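홈 > 책동네 > 현장 기록 > 그림책 인쇄소 견학기

9월 | 글 책동네 편집부

그림책 인쇄소에 다녀왔다. 정확히 말하면 Dundico라는 이름의 인쇄·제본 공장이고, 우리 동네 그림책 모임이 봄부터 신청서를 넣어 겨우 얻은 견학이다. 신청서에는 방문 목적을 쓰는 칸이 있었는데 "그림책이 어디서 오는지 알고 싶어서"라고 적었다가 반려당했다. 두 번째에는 "산업 이해 증진"이라고 적었고 이틀 만에 승인이 났다.

공장은 시외버스 종점에서 한참 더 들어간다. 안내문에는 "도보 가능"이라고 되어 있었다. 가능은 했다. 오전 10시까지 오라기에 9시 40분에 도착했더니 경비실에서 10시까지 기다리라고 했다. 경비실 창틀에 표지 없는 그림책이 몇 권 꽂혀 있어서 그걸 읽으며 기다렸다. 곰이 겨울잠을 못 자는 이야기였는데 16쪽 다음에 다시 1쪽이 나왔다. 곰은 끝내 못 잤을 것 같다.

견학은 설명회로 시작했다. 회의실에서 홍보 영상을 보았다. 드론이 공장 지붕 위를 세 바퀴 돌고, 어린이가 책을 펼치며 웃고, 바이올린이 나왔다. 그다음 안내 직원이 오늘 기계에 걸려 있는 책을 소개했다. Sodetti라는 출판사의 사계절 그림책 가운데 가을 편으로, 초판은 2,000부라고 했다. 일행 중 누군가 적은 것 아니냐고 물었고 직원은 요즘은 많은 편이라고 답했다. 회의실이 잠깐 조용해졌다. 우리는 믹스커피를 마셨다.

인쇄실은 생각보다 시끄럽고 생각보다 밝았다. 귀마개를 나눠 주고 나서 설명을 시작하는 순서가 조금 의아했지만, 입 모양과 손짓으로 대강 따라갔다. 큰 종이 한 장에 그림책의 여러 쪽이 한꺼번에 찍혀 나오는데, 어떤 쪽은 거꾸로 서 있고 어떤 쪽은 자기 이웃이 아닌 쪽과 붙어 있다. 접으면 순서가 맞는다고 한다. 직원이 시범으로 한 장을 접어 보였고 정말로 맞았다. 나도 접어 보았는데 다람쥐가 도토리를 먹은 다음에 줍는 책이 되었다.

색 맞추는 자리에서 제일 오래 머물렀다. 기장이라고 불리는 분이 교정지와 막 나온 종이를 나란히 놓고 들여다보다가 단추를 한 번 누르고, 또 한참 보고, 단추를 반대로 한 번 눌렀다. 그러니까 원래대로 돌아온 것 아닌가 싶었지만 표정이 워낙 엄숙해서 묻지 못했다. 나중에 안내 직원에게 물으니 가을 편은 단풍 때문에 다들 예민하다고 했다. 화가가 고른 붉은색은 화면에서는 홍시 색이고 종이에서는 벽돌색이며, 형광등 아래서는 또 다른 과일이 된다는 것이다. 그래서 화가가 직접 내려와 보는 날도 있다고 한다. 그런 날은 점심이 늦어진다고도 했다.

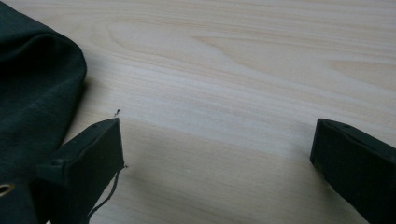 제본실로 넘어가면 냄새가 달라진다. 풀 냄새인데 어릴 때 쓰던 물풀보다는 훨씬 어른스러운 냄새다. 이곳의 자랑은 Cetex라는 양장 제본 라인이고, 들여온 지 얼마 되지 않았는지 직원이 이름을 부를 때마다 목소리가 반 톤 올라갔다. 속장이 한쪽에서 들어가고 표지가 다른 쪽에서 들어가 중간에서 만난다. 만나는 순간을 꼭 보라고 해서 다 같이 창에 붙어 섰는데 너무 빨라서 못 봤다. 다시 보여 달라고 하니 계속 보여 주고 있는 거라고 했다.

모서리를 둥글리는 기계도 있었다. 아주 어린 독자들이 보는 보드북에만 쓴다고 한다. 나는 이 기계가 마음에 들었다. 하는 일이 분명하고, 소리가 "똑" 하고 나고, 잘려 나온 귀퉁이들이 통에 모인다. 그 귀퉁이를 좀 얻을 수 있느냐고 물었더니 폐지도 자산이라 반출 대장을 써야 한다고 했다. 대장을 썼다. 품명 칸에 "모서리"라고 적었다.

파본 검사는 사람이 한다. 책장을 훑어 넘기면서 이상한 것을 골라내는 일인데, 속도가 빨라서 읽는 것처럼 보이지는 않는다. 그런데 일행이 지금 보시는 책 재미있느냐고 묻자 검사하던 분이 손을 멈추지 않고 "뒤로 갈수록 글이 많아요" 했다. 올해 들은 서평 가운데 가장 짧고 믿음직했다. 우리 모임에서는 같은 출판사의 여름 편을 두고 두 시간을 이야기하고도 결론을 못 냈다.

점심은 구내식당에서 먹었다. 카레였다. 벽에는 이 공장에서 만든 책 표지가 액자로 걸려 있고, 그 아래 이달의 안전 표어가 붙어 있었다. 표어도 그림책처럼 운율이 맞았다.

오후에는 자료실을 보았다. 찍은 책을 한 권씩 남겨 두는 방인데 그림책만 468종이라고 한다. 서가 순서가 제목도 작가도 아니고 판형 순이라, 작은 책에서 큰 책으로 갈수록 방이 커지는 기분이 든다. 대신 원하는 책을 찾으려면 그 책의 키를 알아야 한다. 내가 어릴 때 좋아하던 기차 그림책을 찾고 싶었는데 기억나는 것이라고는 내 무릎을 다 덮었다는 사실뿐이었다. 무릎이 그때보다 커져서 도움이 되지 않았다.

마지막 순서는 Unnithan이라는 해외 그림책 전집의 한국어판 상담이었는데, 이건 견학이라기보다 우리가 잘못 들어간 방이었다. 영업 담당자가 우리를 거래처로 알고 종이 견본을 한 상자나 꺼내 놓았다. 미색이 몇 가지나 되는지 그날 알았다. 오해가 풀린 뒤에도 담당자는 하던 설명을 끝까지 해 주었고, 우리도 끝까지 고개를 끄덕였다. 표면이 살짝 거친 종이가 눈 오는 장면에 좋다고 한다. 언젠가 쓸데가 있을지도 모르겠다.

기념품은 가제본 한 권씩이었다. 표지도 글도 없고 종이만 실제와 같은 두께로 묶은 책이다. 직원은 책의 무게를 미리 보려고 만드는 것이라고 설명했다. 돌아오는 버스에서 다들 그걸 무릎에 펴 놓고 있었다. 앞자리 아이가 무슨 책이냐고 묻길래 겨울 편이라고 했더니 눈이 많이 왔네요, 한다.

다음 견학은 내년 봄에 다시 신청할 수 있다. 편한 신발을 권한다. 방문 목적 칸에는 솔직한 말을 쓰지 않는 편이 빠르고, 반출 대장은 2부를 써야 하니 도장을 챙겨 가면 좋다. 서명은 안 받는다.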